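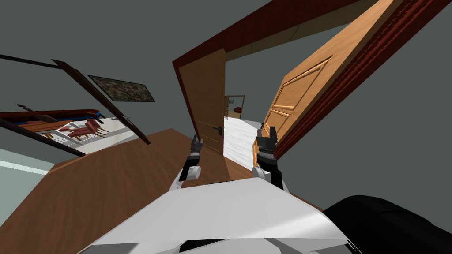

Verena Hämmerli told us at our first meeting that a charity golf day makes its money before the first ball is hit, and that most student groups find this out too late. We had gone to her with a plan that was nearly all about the course and the prizes. She asked to see the entry fees and the list of sponsors, and we had neither.

Background

Our group took on the Stellberg Benefit Day as the practical part of the Event Planning module. The day is a nine-hole team competition at the Borlow course, followed by a supper, and the proceeds go to the children's ward fund in Delska. It had been run for several years by Meinrad Gisler, who wanted to hand over the paperwork but keep the running of the course. We were to write the budget, find sponsors, take entries and report on the result.

Planning

The first task was the entry fee. Mr Gisler had always charged per player. We changed this to a team fee, as half-filled teams had been a problem on the day in the past and left gaps in the start list. A team of four now pays as a team, and it is up to the captain to fill the places.

We set a limit of 15 teams. The course could take more, but the supper room could not, and Mr Gisler did not want anyone sent home without a meal.

For sponsors we wrote to shops and firms in Borlow and Delska, offering a sign at one hole in return for a fixed sum. The letters brought in very little. Visits went better. Eberhard, the sports shop, agreed to pay for the prizes as well as a sign, and after that two other shops on the same street said yes. We should have started with visits and kept the letters for the firms further out.

Change of date

The day was planned for the spring. In March the course closed and we had to stop taking entries. We wrote to all the captains and gave them the choice of a refund or a place later on. 10 teams kept their place. The new date was set for June 2020, without the supper and with longer gaps between starts.

Dropping the supper took away a good part of the income, as the raffle was always held between the main course and the pudding. We sold raffle tickets by post instead. This took far more time than we had allowed, mostly in writing out names and matching payments to ticket stubs.

Result

After costs, the day raised 1546 francs for the ward fund. Of this, 700 came from the raffle and the rest from team fees and signs. Mr Gisler said it was less than in a normal year but more than he had expected in April.

What we would change

The budget should have had a second version without the supper from the start. We wrote ours in two evenings when it was already needed, and one cost, the hire of the tables, was left in by mistake and paid.

Tasks in the group were also shared out too loosely. Two of us wrote to the same garage, with different prices for the same sign. A single list, kept by one person, would have prevented this.

The start list, the sponsor letter and both budgets are in the appendix.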